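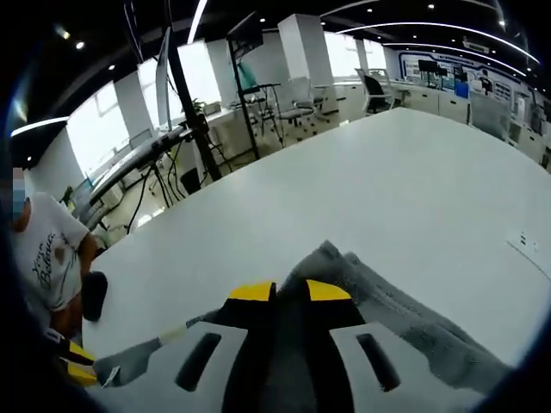 Proltent Club 37 Cricket Bat Review

By Touran Salehi

37 shares | 13 comments

I bought the Proltent Club 37 in February, before indoor nets opened, and used it through the whole league season with Abernathy second eleven. I bat at five or six and bowl a little. My last bat was a secondhand one with a cracked toe, so I was ready for something new but did not want to pay top-grade prices.

The Club 37 is English willow, grade three. Mine came with seven grains on the face, one of them wandering off toward the shoulder, and a small butterfly stain on the back. Neither has made any difference to how it plays. The edges are thick without being silly, and the middle sits fairly low, which suits the matting pitches we play on. If you play mostly on hard, bouncy tracks you may want the middle an inch higher. Proltent sells a version like that called the Club 37H, but I have not used it.

Pickup is good. It is not a light bat on the scale, but the weight is well placed and I could cut and pull without feeling late. A teammate who uses a much lighter bat tried it for two overs and gave it back, so pick one up in a store first if you can.

The label says "pre-knocked." I would ignore that. I oiled it twice, left it a day between coats, and spent about six hours on it with a mallet before facing a proper ball. Even then I got two small seam marks on the inside edge in my first net. They have not grown. I put an anti-scuff sheet on after that, and I should have done it sooner.

After 400 balls or so in the nets the middle had opened up nicely. Drives along the ground went well from the start. Balls hit near the toe still sting, and the toe guard began to lift at one corner in the fourth match. I glued it back and it has stayed put.

The handle is oval and a bit thicker than I like. The grip that comes with it is poor. It twisted in hot weather and I replaced it with a Rakach chevron grip, which cost very little and fixed the problem. The cover in the box is thin and the zipper stuck from day one.

I also borrowed a Markance Opener for three matches to compare. The Markance has a better finish and a nicer grip, and it feels livelier high on the blade. The Proltent is more forgiving lower down and costs less. On a fast outfield I doubt you would see much between them.

I would buy the Club 37 again at the sale price. At full price I would look at the Markance first.

Good: pickup, low middle, willow quality for the grade
Bad: grip, cover, toe guard glue

2,201 views

Comments

Roos Hendriks
Same trouble with the toe guard on mine. I sent it back and they replaced the whole bat, but it took five weeks. Glue is quicker.

legcutter_dan
What did yours weigh? The store near me only had heavy ones.

Touran Salehi
2 lb 10 oz with the new grip and the sheet on.

Mo
Six hours of knocking in is plenty for a club bat. I did three and mine is fine.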